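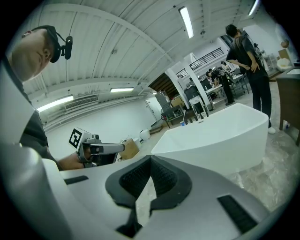
Orside data collection, minutes, 10 August 2018

1. Count. 917 demonstrations recorded with the hand-held grippers, 212 from the Ramton site. 20 rejected for lost marker tracking.

2. Labels. Terninetti task names adopted for all sites. Old names stay in the log until December.

3. Two-gripper tasks. Both recordings must start from the same clock signal. Soomro to supply the revised script.

4. Training split. Held over; 2 proposals to be circulated.

Next meeting: date to be set.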